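Kitchen Bench Tips: Recording Drink-Making Demos for a Learning Arm

I keep getting asked how to set up a counter for recording robot examples, mostly by people who have read the Mondley brochure and believe it. I don't. A policy trained on tidy demos learns tidy counters. Still, if you are going to do it, do it with less waste than we did in June.

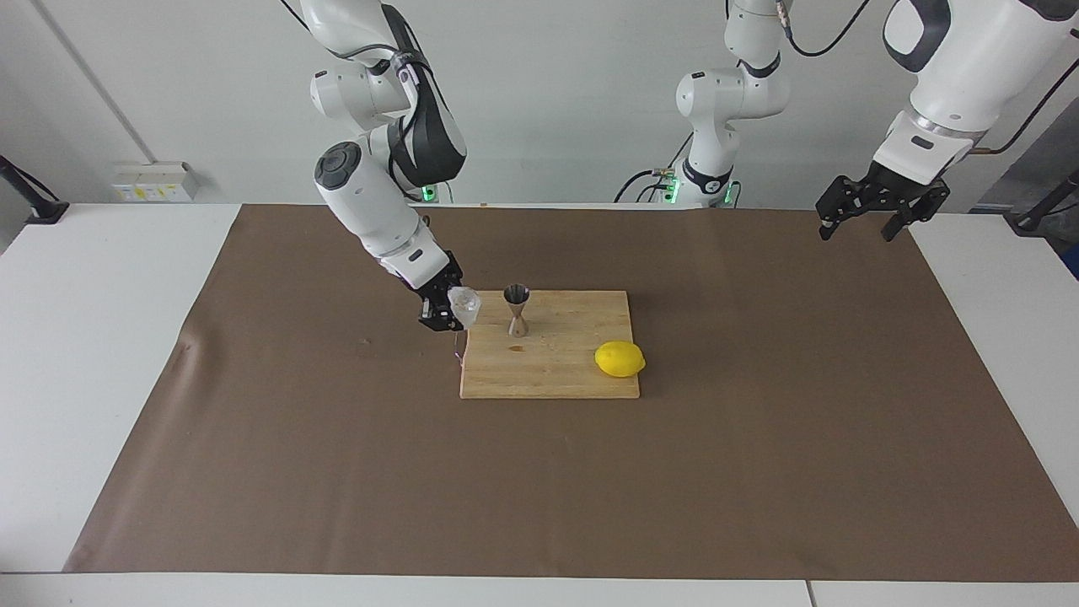
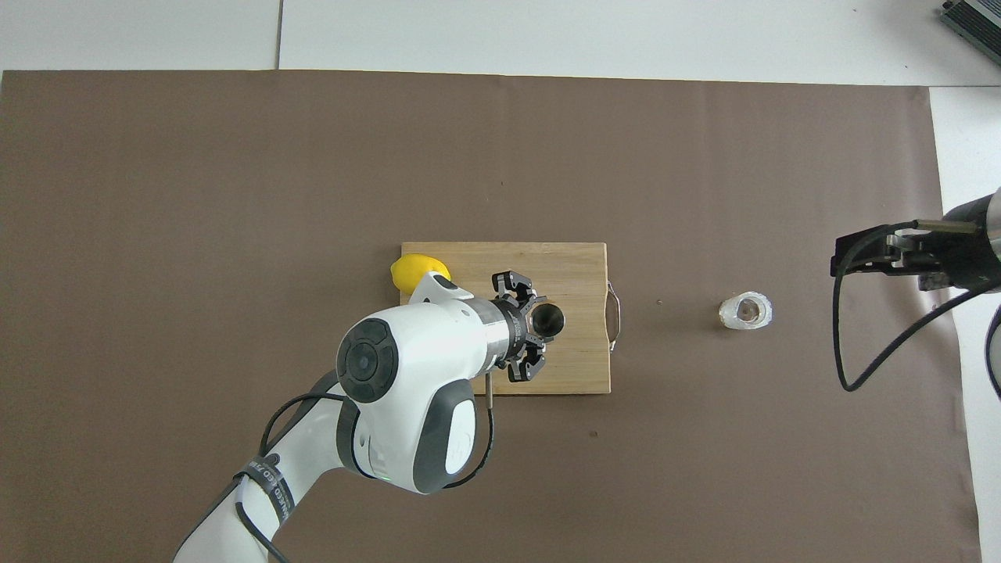 Cups are where most of the bad data comes from. Our first batch was 251 episodes of pick up, tip over, set down, and I threw out more of it than I care to admit. The person driving the arms could see perfectly well what was in the fingers. The model had a much harder time of it. A see-through cup, like the one in the gripper in the first picture, picks up light along its walls and lets the background show straight through. Brown paper over a white table helps some, which is why I keep a roll under the bench. I would not claim it solves anything. Record the same motion with a dark cup too and compare the two before you go any further.

Paper first, then props. Pull it flat and tape the corners underneath. Replace it when it gets stained, but not in the middle of a batch. Ntombi Mabaso changed ours halfway through a session and the two halves scored differently on the same task. She says it was the lamp. Could be. Write down both.

Move the board. Everyone says they vary the layout and then you play the episodes back and the lemon has shifted an inch. Turn the board a quarter turn. Put the lemon half off the edge. Put it behind something. If the arm only works with the fruit where you like it, you have a very expensive tape recorder.

Use a metal jigger only if you have to. Shiny cones throw back whatever is in the room, including the operator's shirt. A rub with fine steel wool takes the shine down. Brisach sells a dulling spray that I tried on two of them, and it came off on my fingers.

Don't pour real liquid in the first week. Dry beans or nothing. When you do move to water, wipe the board between episodes or leave it alone for the whole batch. Either is fine. Switching back and forth is how you end up with a folder you can't explain.

Keep the failures, in their own folder, with a label that says what went wrong. "Bad" is not a label. "Cup slipped on lift" is. Themba Mtshali wants the fumbles mixed into the training set on the theory that the arm learns to recover from them. I have seen it learn to fumble. We are still arguing.

Stop when the operator gets bored. You can see it in the playback, the moves get quick and all alike. I switch people after lunch.

As for how many you need, the Keretti people told me more is always better, and they rent storage. We finished with 484 episodes after cleanup. The arm does well on our counter with our cups. I carried the Brandes mug over from the office and it closed its fingers on the air next to the handle, twice. Try a strange mug early, before you record the rest.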